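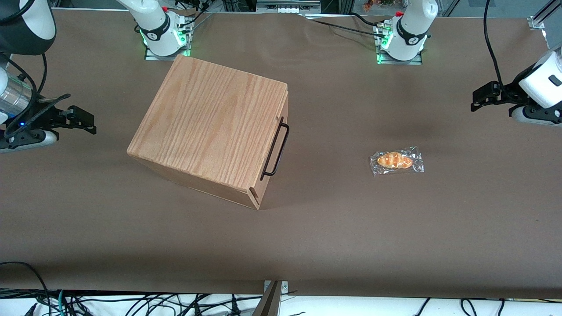
Breltemitz packing line

The Breltemitz packing line is a partly automated packing operation run by Plodby, a bakery and gift hamper business in regional Victoria. It is chiefly known, to the extent that it is known, for having been studied at greater length than most bakeries would consider polite. The operation puts wrapped bread rolls, pastries and jars into gift boxes using two-armed robot stations working alongside human packers.

Background

Plodby began as a single shopfront and moved into hampers when a local conference centre asked for breakfast boxes and failed to stop asking. By its peak season the firm was sending out 4,000 boxes a month, all packed by hand at long benches covered in brown paper. Staff turnover was high. The work was described in the company's own recruitment ad as "varied", a claim later withdrawn.

The name Breltemitz comes from the shed, which had belonged to a furniture importer of that name. The sign was never taken down and couriers still ask for sofas.

Equipment

Each station has a pair of arms fitted with two-fingered grippers, mounted over a bench of ordinary height. The line opened with 2 stations and later grew to 6. Scheduling software, called Brirkano, decides which boxes go to which bench. Packers can overrule it, and early logs show that they did so mostly before morning tea.

Soft goods in clear wrap proved the hardest items to handle. Film crinkles, catches the light and gives way under a gripper, and a roll that has been squeezed looks like a roll that has been squeezed. Jars, which everyone had worried about, gave very little trouble. Boxes with sliding lids came somewhere in between, and for most of the first year the lids were left to people.

Effect on staff

No packers were dismissed when the line opened, though several positions were left unfilled as people moved on, a distinction the remaining staff noticed. Job titles changed faster than jobs did. Packers became "station attendants", and the pay rise attached to the new title arrived two pay cycles after the name badges.

Caroline Kinyua, a former packer who became the line's first shift lead, kept a handwritten log of every stoppage. It reached 2,281 entries and is regarded as the most reliable account of the period, partly for its candour. Its most common entry is the single word "film". Kinyua argued that attendants should be able to slow a station without filing a fault report, and the rule was changed in May of the second year.

Complaints of sore wrists fell. Complaints of boredom rose, particularly on night shift, where attendants might spend a good part of an hour watching pastry being moved competently. Management responded with job rotation, which was popular, and a suggestion board, which was used to request a better kettle.

The social side of the work also changed. Hand packers had stood shoulder to shoulder and talked all day. Attendants stood farther apart, and the usual arguments about football had to be carried on at greater volume.

Reception

The Gruber report, a workplace review commissioned by Plodby and released on 26 Mar 2023, a Sunday, found that output was steadier and that staff felt less hurried. It also found that many of the savings had been spent on training, spare parts and a consultant to write the report. Attendants interviewed for it generally preferred the new arrangement, with reservations about the noise and the badges.

Critics pointed out that the review did not speak to anyone who had left. Plodby said it would consider doing so in a later edition. The kettle was replaced the following winter.

See also

Hamper (gift)
Job rotation
Sliding lid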